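Zultell tracker, ticket 1365: pose drift on the plain desk
Status: open

Hi all, and thanks for bearing with me on this one. With the hand-held gripper over bare wood grain, the Feyisa tracker loses its place, and I think the bright band of reflected light is to blame.

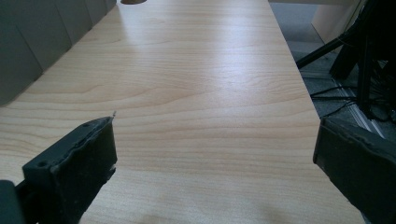 Wondimu Moges: Could be the grain too, it repeats an awful lot. Have you tried masking the fingers before matching features?

Good thought, thank you! I masked both fingers and reran episode 232. Drift fell to 4 mm, so I'm quite cheered.
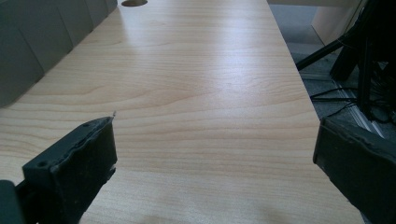

Next I'll rerun the whole set, all 2115 episodes, with the mask on and the glare left as is, and post the numbers in this ticket.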